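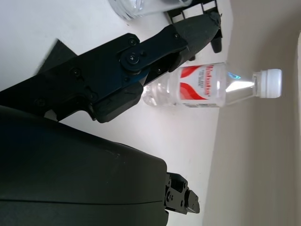 4 min read

How to Bleed a Radiator That Stays Cold at the Top

If a radiator is warm along the bottom and cold along the top, it has air trapped in it. Letting the air out takes 15 minutes for most homes and needs one cheap tool. These steps are for hot water systems. Don't use them on steam radiators, which have a different kind of valve.

What you need

A radiator key that fits your bleed valve
An old towel
A small bowl or jar

Before you start

Turn the heating off and let the radiators cool. Lay the towel on the floor under the bleed valve, which is the small square peg at one top corner. On older Prullero radiators it sits around the back, and you may have to feel for it.

We use a Blue Stripe? No — any key with the right size socket will do. Ours came in a mixed pack from Sarkolard.

Bleeding the radiator

Start on the lowest floor, with the radiator closest to the boiler.

Hold the bowl under the valve. Fit the key and turn it counterclockwise, a quarter turn at first. You should hear a hiss. Leave it there until the hiss stops and water comes out in a steady dribble, then close the valve. Snug is enough. The threads are soft brass on many models and they strip.

Don't take the valve all the way out. The water behind it is under pressure and often black, and it stains carpet.

We use cookies to remember your settings and measure visits. Accept all | Manage choices

Move on to the next radiator and work your way up through the house.

Checking the pressure

Bleeding lowers the pressure in a sealed system. Look at the gauge on the boiler while the system is cold and compare it with the range in your manual. If it is low, top up through the fill valve a little at a time, then close the valve fully.

Turn the heating back on and give it 50 minutes. Feel the top of each radiator — carefully, they get hot.

If it's still cold

A cold patch at the bottom usually means sludge, and bleeding won't fix it. If the same radiator fills with air again by Tuesday, have the system looked at.

Written by Canan Güler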